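Stindell method

The Stindell method is a procedure in robot learning for collecting grasping data without a person on hand to tidy up. A robot arm picks blocks out of a bin, drops them, and picks them again, keeping a record of every attempt. The name comes from the Stindell workshop, where it was first presented, and has stuck in spite of a standing rule at the workshop against naming things after it.

The method was devised by Solène Gautier while she was working on an unrelated problem, namely a grasp planner called Fumum that was supposed to be finished by August. Fumum needed training examples. The usual source of training examples was a graduate student with a stopwatch and a box of blocks, and the supply of graduate students had run low.

Background

Learned grasping depends on failure as much as on success. A model shown only good grasps tends to think well of every grasp, including those aimed at the wall of the bin. Earlier work had plenty of successful picks on file and very few honest misses, partly because people resetting a workspace by hand tend to lay the objects out nicely. Gautier's first paper calls this "the courtesy bias." Reviewers asked for the phrase to be removed, and it appears in the title.

Her proposal was to let the robot make its own mess. After each attempt, whatever the gripper holds is released over the bin from a height chosen at random, and the resulting heap becomes the starting point for the next attempt. The layout is never reset unless the run stalls.

Procedure

A run consists of repeated cycles. In each cycle the arm moves clear, the overhead view is stored, and the planner proposes a grasp point and a wrist angle. The gripper descends, closes, and lifts. Success is judged by the width of the closed fingers after the lift: if they have met, there is nothing between them. This test is cheap and fast, and is fooled by very thin objects, which is the official reason the method uses blocks. The unofficial reason is that the lab already had the blocks.

One attempt in 4 is deliberately bad. The planner's preferred grasp is shifted or turned by a random amount, so that the record includes near misses and not only the wild ones. Gautier considered this the main contribution of the work. Most people who cite the paper cite it for the bin.

Three conditions end a run early:

A stall, meaning 40 attempts in a row with no object lifted.
A force reading above the limit, which in practice means the gripper has met the floor with conviction.
A person opening the door of the work area, usually to ask how the run is going.

The bin

Sloped walls are central to the method. In a straight-sided box, blocks migrate to the corners and stay there, and the run stalls. Sloped walls send a good share of them back toward the middle. They do not solve the matter entirely. A block lying flat along the foot of a wall leaves room for one finger and not the other, and the literature contains a surprising amount of bad temper on this subject.

Bins used for long runs show it. Scratching and scuffing build up where the fingers come down short or a dropped block skids, and a model trained in a new bin may do worse in an old one, having never seen a scratch. The Seppälä replication ran into exactly this problem and spent two sections of its report on it before suggesting that everyone simply train in an old bin.
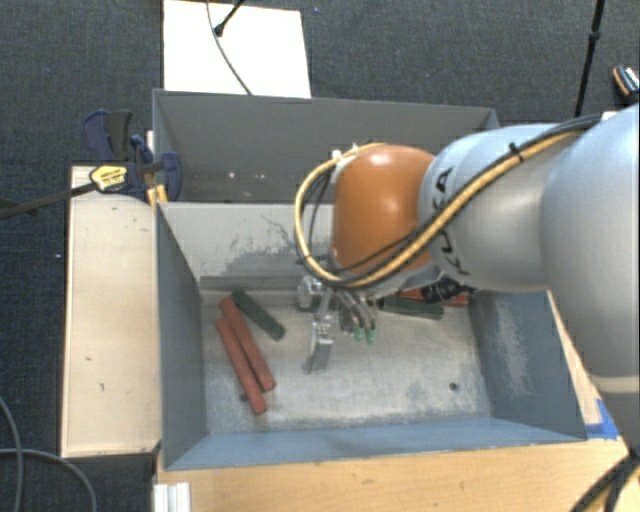
Clamping matters more than it sounds. A bin that shifts by the width of a finger spoils the calibration between camera and arm, and does so quietly, so that the record fills with misses that the planner did not earn. An early version of the procedure relied on the weight of the bin to keep it in place. The instructions now devote a full page to clamps.

Results

The first published run logged 1836 attempts. Fumum, trained on that record, beat the same planner trained on hand-arranged layouts when both were tested on cluttered heaps. On neatly spaced blocks the two were hard to tell apart, a result that the paper reports in full and the conference talk did not mention.

Removing the deliberately bad attempts from the training record undid most of the gain. Replacing them with the same number of ordinary attempts did not bring it back. This remains the strongest evidence that the shifted grasps do useful work, and it has held up in the replications that bothered to check.

Criticism

Skurkeo, a software package that includes an implementation, warns in its manual that the drop step produces a narrow range of heaps. Blocks released over the same bin by the same arm fall in much the same way, and a planner may learn the habits of the dropper. Varying the height helps a little. Varying the wrist angle at release helps more, and also throws blocks over the wall.

A second complaint concerns the success test. Finger width says that something was lifted but not how well, so a block held by one corner counts the same as a block held squarely. Gautier has agreed with this criticism in print on 3 occasions. The test has not been changed.

See also

Bin picking
Self-supervised learning
Hand-eye calibration
Fumum (grasp planner)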